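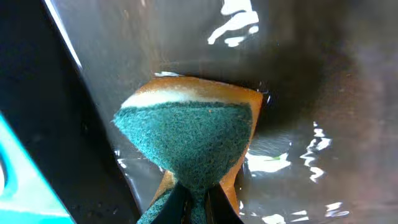 I caught Roswitha Mösli on a Thursday call she'd squeezed in between two site visits, and she was already talking when my headphones connected. "Grip force!" she said. "Everybody wants to ask me about cameras. Ask me about grip force."

So I did. Roswitha has been writing handling rules for kitchen robots at Vimden since 2017, and the house rulebook she started (it was 6 pages back then, she says, and she misses those days) is now what new operators read before they touch anything.

Soft things get their own chapter. "A mug tells you when you've squeezed too hard. A sponge just lets you," she told me. Her rule is to close until it holds, then stop, and write down the setting. I asked if people really write it down. Long laugh. "They do at Mallier. At Nägeli we're working on it."

Water is the other big one, and I could tell she's had this argument before. Anything working near a sink gets its seals checked before the shift and again after, and the fingers get wiped down between tasks. She also wants a hard stop within reach of whoever is supervising, "and I mean reach, with your arm, from where you're standing."

Seven of her rules went into the draft that Ritari is trying out now. The one she fought hardest for? Retire the finger pads after 1000 grips, even if they look fine. "They always look fine," she said, and then her next site was calling.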